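Trellitz miniatures

Trellitz miniatures are small molded figures, mostly of animals, first sold in the market town of Trellitz as fairground prizes. The early ones were pressed from clay in two-part molds and painted by hand. Most stand less than a finger high. Pigs, owls and cats were the usual subjects – the pig was sold as a token of luck at New Year.
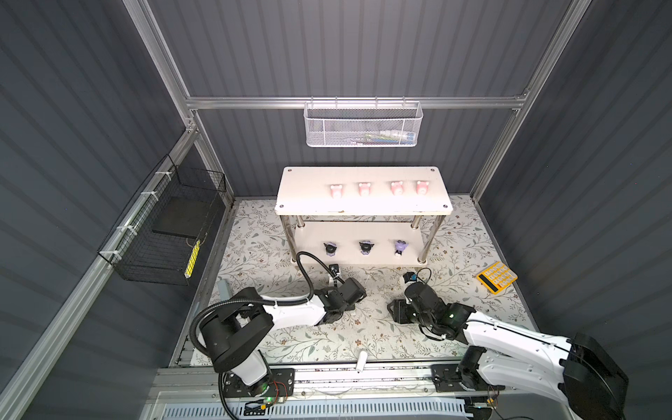 The Merrick works took over production after the town's last pottery closed. Its first catalog listed 106 designs, and a later one raised the number to 127. Clay gave way to cast resin, and then to soft vinyl, which held color better and did not chip. Sets were usually sold in boxes of 14.

Collectors sort the figures by the mark under the base. A plain ring stands for Trellitz and a small "M" for Merrick. Unmarked pieces are harder to place and sell for less.

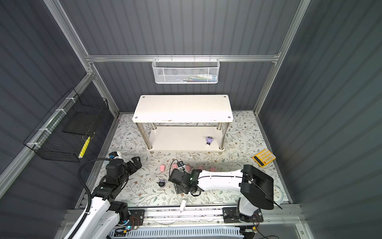 The Gratia museum holds 3,245 pieces, including many of the original molds. Part of the collection is on view from February, with the clay figures kept in a separate room.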